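The Clallano Bus

My aunt reckons you can tell everything about a town by its bus shelter, and if she's right then Brellport is in a bad way. There's half a bench. There's a timetable from before they changed the timetable. And on the Tuesday I'm telling you about, there was me, with a suitcase I'd borrowed and a wedding cake on my lap.

Well, the top tier of a wedding cake. The other two had gone ahead in Gandberg's van with the chairs and the good tablecloths, and the top was supposed to go with them, only it got left on my kitchen bench under a tea towel and I didn't spot it until the van was over the bridge. I rang the driver. He said he wasn't turning around for a fruitcake. So I put on my wedding shoes (mistake!) and walked down to catch the 116 to Clallano, forty minutes on a good run, and you don't get many of those in September with the roadworks.

Benjie Dimaculangan was driving. I hadn't seen Benjie since high school, when he sat behind me in maths and drew horses on the back of my chair, and I'll be fair to him, they were good horses. He'd got broad and a bit grey. He looked at the box, and he looked at the shoes.

"Is that alive?" he said.

"It's a cake."

"You're holding it like it's alive."

I told him it was my sister's, and she was getting married at four o'clock, and if he took the roundabout the way he used to ride his bike I'd never forgive him. He said to sit up the front on the left, where it's smoothest. So I did, and off we went, past the tyre place and the old Tiongson cannery with the pigeons in it, going so gently that a man on a mobility scooter kept up with us as far as the lights. 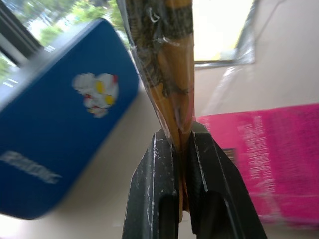
I should explain about my sister and me. We hadn't spoken properly in two years. It was over Mum's piano, which neither of us can play. She wanted to sell it and I wanted to keep it, and I've got no room for it, so what I really wanted was for her to keep it for me, and when you say it out loud like that you can see her side. I couldn't see it then. I said some things on the phone. She said some things back and then she sold it for $555 to a bloke with a trailer and put half in my account, to the cent, with "piano" in the description line. I never touched that money. I used to look at it.

Then in winter she rang up out of nowhere and asked would I make the cake. No hello or anything. "Can you do Mum's one," she said, and I said yes before she'd got to the end of it, and then we both hung up because what else do you say?

So you'll understand I wasn't only carrying a cake.

I told all this to Benjie, more or less, somewhere between the golf course and the second lot of roadworks. You're not meant to talk to the driver, there's a sign, but we were stopped behind a grader and there were only two other people on, and the lady with the shopping trolley had moved up a seat so she could hear better.

"What'd you do with the money?" she asked.

"It's still sitting there."

"You should've bought a keyboard," she said. "My grandson's got one. It does 100 different sounds. There's one that's just a dog."

Benjie laughed so hard he had to wipe his eyes, and then the bloke with the stop sign flipped it to slow and we were off again. I checked under the lid. One sugar rose had come loose and rolled down into the corner. I licked my thumb and stuck it back on, and the lady with the trolley watched me do it and looked politely out the window.

We got to Clallano at 10 to four. The proper stop is down by the wharf, and the hall is up the top of the hill, which is a fair climb in flat shoes, never mind the ones I had on. Benjie looked in his mirror. He looked at the lady with the trolley.

"Don't mind me," she said. "I love a wedding."

The fella up the back had his headphones on and never got a vote.

I don't know if you've ever seen a full-sized bus come up a gravel drive lined with white ribbon, but it does get people's attention. The whole lot of them came out on the steps. Gandberg's driver was there having a smoke behind the van and I gave him a look I'd been saving since the bridge. And then my sister came round the side of the hall in her dress, holding it up out of the dirt with both hands, and she had Mum's earrings on.

"You came on the bus," she said.

"You've got the van," I said.

She took the lid off the box and had a look, and she put her finger on the rose, the crooked one, and pushed it in a bit further.

"Come on, then," she said. "Is he stopping?"

I turned around. Benjie had already put the Not In Service sign up, and he was helping the lady down with her trolley.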